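Traces de thé dans des gobelets en plastique, que faire ?

Toivo Tikkanen
24 juillet 2021
Bonjour à tous ! Mes gobelets de pique-nique Jellix ont bruni au fond et l'éponge n'y fait rien. Une idée avant de repartir en août ?

Gowda
Bicarbonate !!! Ça marche sur tout.

Grirncombe
Oh, j'adore ce genre de petit défi ! Mets 2 cuillères de bicarbonate par gobelet, un peu d'eau tiède pour faire une pâte, tu frottes avec un chiffon doux et tu laisses agir toute la nuit. Les miens sont redevenus superbes, j'étais ravie ! Rince bien, puis fais-les sécher tête en bas. 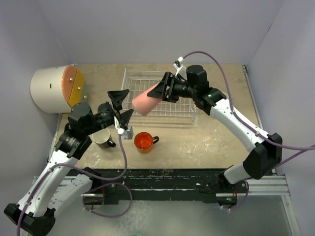

Et pour l'odeur, un filet de citron le lendemain, c'est un bonheur !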